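Dendero Opens Its Hand-Teaching Kit to Small Shops This July

Press release, for immediate use

Hi, I'm Ertuğrul Kozan, and I get to write this one myself because I lost an argument about who on our team sounds least like a brochure. The news first: starting in July, Dendero is shipping Jultano, our kit for teaching a robot arm a job by doing the job with it. You can take hold of the arm and walk it through the motions, or you can sit a few feet away and steer it from a handheld controller. Either way it records what you did, and you don't write a line of code (I've written plenty, and I don't miss it).

We've been building this thing for longer than I like to admit, and most of that time went into small metal parts. Gears, mainly. When we asked machine shops what they wanted taken off their hands, they kept coming back to the same dull chores: pick up a part, turn it the right way, put it in a tray, do it again until lunch. The people doing that work are usually the ones who know the parts best, and we wanted them to be the ones doing the teaching.

So that's how we tested it. Our main practice task was picking gears off a flat mat, and over the course of the trial we recorded 3000 demonstrations of it, some with a hand on the arm and some by remote control. I did a fair share of the remote ones myself and I was terrible for the first hour! You come in too steep, or you close the fingers a hair early and the gear scoots away from you, and then you have to decide whether to keep that take or toss it. 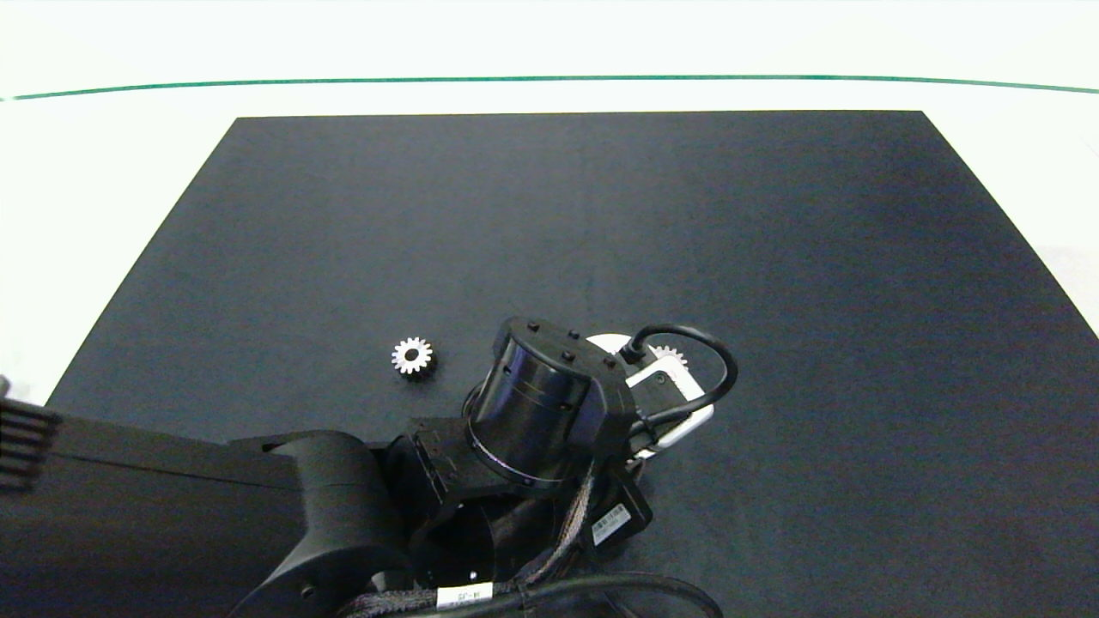

We ended up keeping a lot of the clumsy ones. A take where the operator misses, backs off and lines up again has plenty in it for the robot to learn from, as long as it's marked that way, so Jultano lets you tag a recovery with one button while you're still driving. Shiny parts gave us trouble too. A bright tooth can look like two teeth when the light hits it wrong, and we spent a good while moving lamps before we settled on the setup guide that now comes in the box.

Koster, a gear and coupling shop that's been with us since the early prototypes, has had the kit on its floor through the whole trial. Nine of their machinists learned to run it, and between them they taught it 253 different parts. Liam Mac Mathúna runs second shift there and has never been shy with feedback.

"I'd rather show it than explain it," Liam told me. "I grab the arm, I go where I'd go, I let it have a try. If it does something dumb I take over with the controller and fix that one bit. I don't have to start the whole job over, and that was my big complaint with the first version."

He's right about the first version, by the way. Taking over in the middle of a run used to wipe the recording. Now the correction gets stitched in where it happened, and you can play back both and choose.

Jultano comes with the controller, the recording software, a practice mat and a set of sample parts. It works with arms you already own if they're on our supported list, and our partner Cesuvier is handling installation and training for anyone who'd like a person in the room on day one. We're making 600 kits in the first run. Shops that took part in the trial get theirs first, and everybody else is served in the order they sign up.

If you write about this stuff and want to try it, come by the workshop and drive the arm for a while. Mornings are best, before 11 a.m., when the demo bench is free. Write to the Dendero press desk through the contact page and it'll land with me.

About Dendero
Dendero makes tools for teaching robot arms by demonstration, for shops that handle small parts in small batches.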